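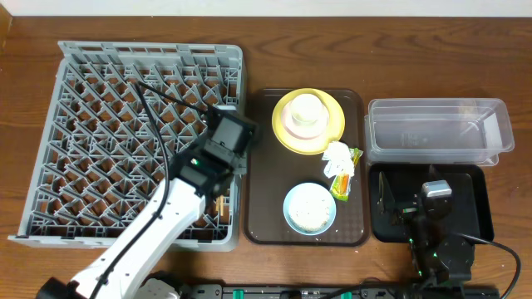 Rattana Bunnag does not agree that teaching a robot by hand is a slow method. She has heard this many times, mostly from people who write code for fixed machines, and she answers it always with the same calculation. "For a programmer, to clear one tray with rice and paper on it would take months," she says. "I can show it in one afternoon. It will be a bad showing, perhaps, but the robot has something to begin from."

We met in the workroom of Dralov, a small firm where she leads the people who give the demonstrations. They call themselves operators. There are six of them, and none had worked with robots before. One came from a hotel kitchen, and Bunnag tells me that she learned more from him than he learned from her.

The task which occupies them since June is named Flollen inside the firm. A used meal tray must be cleared: dishes to the rack, rubbish to one place, leftover food to another. The operator moves two arms by remote control, one with each hand, and everything the arms do is recorded. Later a model is trained on these recordings and tries the same work alone.

I asked her what is the most difficult for a new operator. I expected she would say the gripping. "No, it is the waiting," she said. "A person at home does not wait. The left hand takes the cup and the right hand already goes for the napkin, and you don't think about it. With the arms you first move one, then you look, then you move the other. After some days you must unlearn this also, because the robot will copy your looking. If you stop each time to think, it will stop too, and it has nothing to think about."
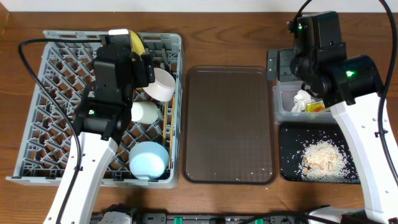
For this reason she throws away many recordings which look correct to a visitor. In the first week of one operator she kept 13 and deleted 22. He was a little offended. She sat with him and they watched the deleted ones together at double speed, and by the end he was pointing out the pauses himself.

She is also strict about mistakes, but in the opposite direction. If a cup slips and the operator picks it up again calmly, this recording stays. "People want to give me the beautiful one," she says. "I want the one where something went a little wrong and was repaired. When the robot works alone, it will make errors that we did not make. If it has seen only perfect work, it is lost after the first error."

Before Flollen the team tried the other way, with the hands directly on the arm. You hold it near the wrist and lead it through the movement, as you lead a child who learns to write. Bunnag speaks of this method with some tenderness. You feel the weight, she says, and you feel when the joint does not like the direction. For wiping and for opening drawers she would still choose it. With two arms it became tiring, because one person was standing in the middle, leaning over the table, and her own body was in the way of the camera. 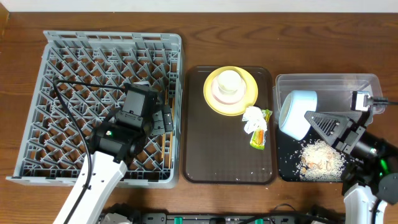
Rice is a subject she could discuss for the whole interview. A plate is a plate every time, but rice falls differently each time, and it sticks. The operators have opinions about it. Some push it together first with short strokes, some prefer one long stroke and accept that a few grains stay behind. For a while Bunnag let everybody do it in their own manner, and the trained model mixed the two and did neither of them well. Now there is an agreed way, written on one page, and it took three meetings to agree.

"I was against this page," she admits. "I thought variety is always good. Variety in where the things stand, yes, very much. But in how you make the stroke, a little less."

The control software, Idero, was changed after complaints from the operators. They could not feel how hard the gripper was closing, and they squeezed everything as if it wanted to escape. Now there is a light resistance in the handle. Bunnag says that new people relax their shoulders much sooner than before.

I tried it myself for 17 minutes. I moved one cup, and I was rather proud, until she asked me if I would like to see how many times I had stopped.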